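Terry towel for drying dishes, or is that a bad idea?
Posted by Ruth Tamayo

My sister swears by thick terry towels for plates. I have my doubts. Mine leave fuzz on everything, and I've bought 3 kinds since December. Is flat cotton any better, or is that just marketing?
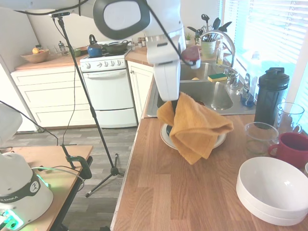
Orlando Castaño
Terry is fine. Wash it first.

Miroslava Vakulenko
"Wash it first" didn't do much for mine. I'd use terry for hands and keep something flat for plates and glasses. Fold it by the sink so people find it.

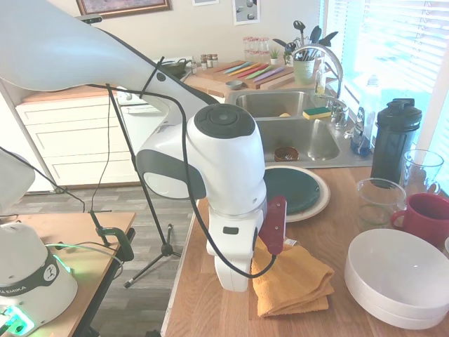 And skip the fabric softener. I don't buy the claim that it helps a towel soak up water.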